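The question of how a republic should mourn its public figures is older than most of its institutions, and it deserves a more careful answer than it usually receives. When the former labor minister Cirilo Robles died, the provincial assembly of Kolance suspended its sessions for 20 days. Schools, courts and the land registry followed. The order was signed within the hour and debated by no one.

The historian Wanpen Kamolrat has counted 177 closure orders of this kind in the provincial archive. Only 6 of them were put to a vote. Her finding should trouble anyone who believes that public grief belongs to the public.

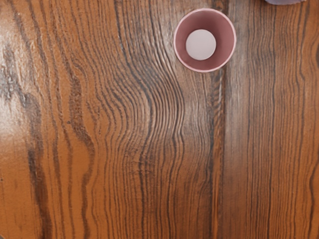
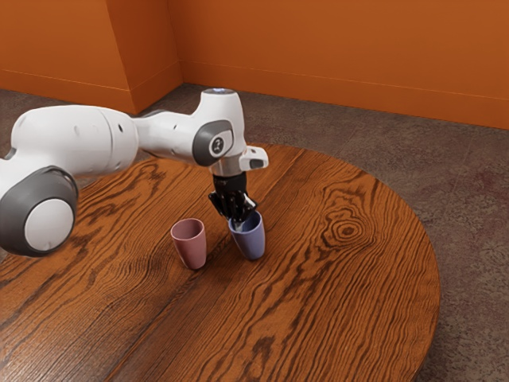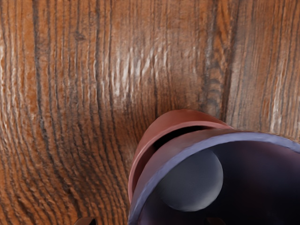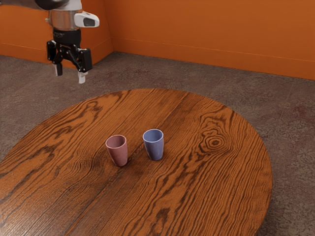 Defenders of the practice hold that a state must speak with one voice at the graveside. The argument has dignity, but it mistakes silence for consent. Mourning in this province was long a household matter, conducted at a wooden table like the one shown here, among neighbors who were free to stay away. The decree moved it to the square and made absence a matter of record.

In Flollero, 2,090 residents signed a petition asking that the clinics remain open during any future closure - a modest request, and still unanswered. The assembly should take it up when it returns in October, and should require a recorded vote before any office is closed in a dead man's name.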